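We use cookies to improve your visit. Accept | Manage settings

3.2 Open-day demonstration

The utensil-sorting task was shown to visitors at the Limance open day in December. The Timari cell was moved to the ground floor for the day and run from morning until four o'clock, with Jarrah Nepia as operator. Visitors could walk up to the tape and ask questions between trials.

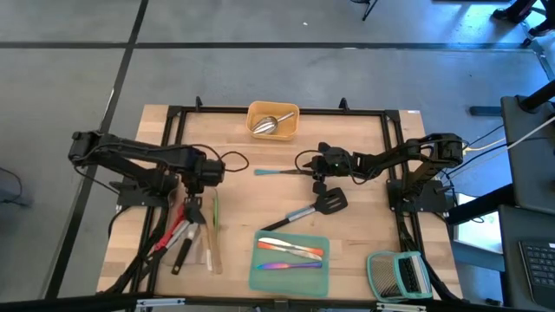 Figure 4. The two-arm cell with kitchen utensils on the work surface.

Each trial began with a fresh layout of spatulas, tongs, butter knives and a grater. Layouts were not taken from the training set. The time limit was 100 seconds per item, and the operator could stop either arm at any point.

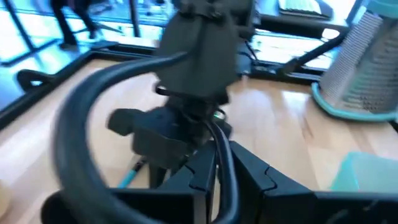 Visitors asked most often about safety and about what happens when both arms go for the same item. The Samonte planner gives priority to the arm that commits first and holds the other one back. We logged 200 grasp attempts over the day, compared with 600 in the earlier lab sessions (Section 3.1). 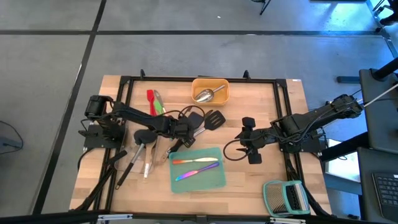 Lighting was harder to control than in the lab. Shiny handles and blades changed colour in the wrist views as the sun moved, and we did not recalibrate during opening hours. The logs were kept in the same format as the Wallside trials so that the two sets could be compared directly.

Related items
Grasp planning for thin metal objects
Wallside trials: data and methods
Visitor responses to shared-workspace arms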